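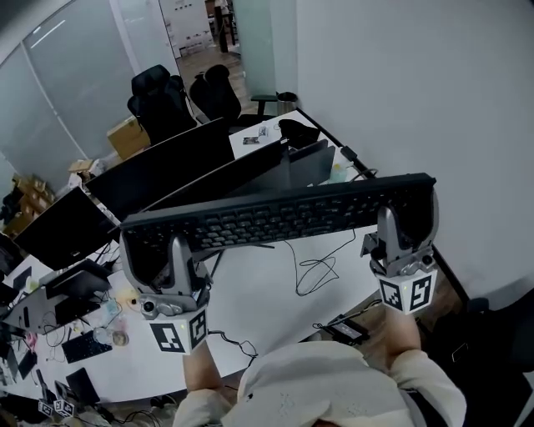
Mirko Mancuso replied:
Grindari sold 183 away tickets for the first leg and we sold 158 for the return. So where does this idea come from that our support doesn't travel?

northbank_lee wrote:
It comes from watching us go 2 down at Trara before half an hour was played. Sitting deep away from home doesn't suit this squad. Play Pace on the left and have a go.

Mirko Mancuso replied:
Pace can't defend. He was caught upfield for both goals.

oldgate wrote:
Disagree. The first one came from a corner. The second was the keeper's.

northbank_lee wrote:
Agree with oldgate. Also, does anyone know if the coaches are still going from the Verix ground? Club site only says "morning".

oldgate wrote:
Half eight from the main car park. Some 196 miles each way, so bring food.

Mirko Mancuso replied:
I'm driving. Still think we should keep it tight until the hour and bring Pace on after that.

northbank_lee wrote:
We did that in November and lost.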